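Apr 9, 2026

Budget season again. I spent the morning with the spreadsheet, and the spreadsheet won. Lalit wants one number for the second cell by the end of the week, and what I have is a column of numbers that refuse to hold hands.

The arm is the easy part. Everyone has an opinion about the arm, the arm has a price, the price is on a quote from Tonorby with a nice logo on it. It's the rest of the list that eats you. Gripper. Spare fingers for the gripper. Bench profile by the yard, plus the little nuts that go in the slots, which we buy by the bag and which I believe the building digests. Cables, always too short or long enough to trip a horse. A monitor, and a stand for the monitor. Last August I left out the mounting hardware altogether and had to go to Pramila with my hat in my hand for the price of a used car's worth of brackets.

So after lunch I took the list down to the bench we already have and tried to match every line to something I could touch.
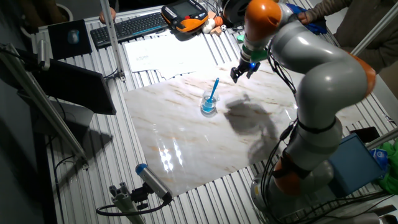 2 min read

They had the beaker of blue liquid out on the marble-patterned board, spoon in it, the gripper hanging over the top of it all like a heron. I wrote down "board" and Itsuki asked what I was writing. I said the board isn't on any list. He said of course not, it just came from somewhere. That's exactly the kind of sentence that costs me money in the second year.

By the time I got back upstairs there were 29 lines. I had started with five.

Zarmeena thinks we should buy the same arm again so the teach pendant and the training carry over, and so the spares can sit on one shelf. Přemysl thinks we should get the smaller Fistham one and spend the difference on sensors. They are both right, and I told each of them so in separate rooms, a management technique I'm not proud of. The Fistham people will lend us a unit for two weeks if we pay the freight both ways. I asked what the freight was. They said they'd get back to me — a phrase I've learned to enter as a cost.

Also need to ask Agarwal whether the service contract covers the gripper or stops at the wrist. Last time it stopped at the wrist, and I found this out from the invoice.

Sent Lalit a range instead of a number. He wrote back "which end?" Told him I'd know tomorrow. Home late, ate cereal, dreamed up line 30 in the shower: somewhere for people to put their phones.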